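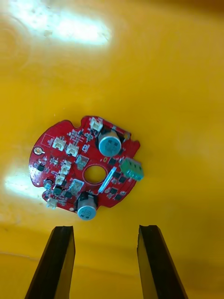
Search this site Enter keywords

Progress note, Wilell bench chores, for Espinoza program office
June 26, 2020
From: Eulalia Toledo

Short one, deadline tomorrow.

Board pick task. 100 tries this period, 54 clean picks. Clean = lifted, held, set in the tray without touching anything else. Target was higher, I know. Most misses are approach angle. Glare off shiny plastic throws the edge finder too, worst on yellow. Round boards harder than square ones, notches in the rim confuse the grasp planner. Tall capacitors get bumped.

Household side (Nudier kitchen list): 12 chores on it, 10 attempted. Cups ok. Towels no. Cutlery drawer sort of, slow.

Can it do a shift at the Dorkero shop yet? No. A person still has to stand there and reset it. Sorting parts bins with someone nearby, maybe by fall.

Spending on plan. Need a decison on softer fingertips before July, the order takes a while. Also matte bin liners, cheap, would like to just buy them.

Logs are in teh shared folder. Full table to follow.

ET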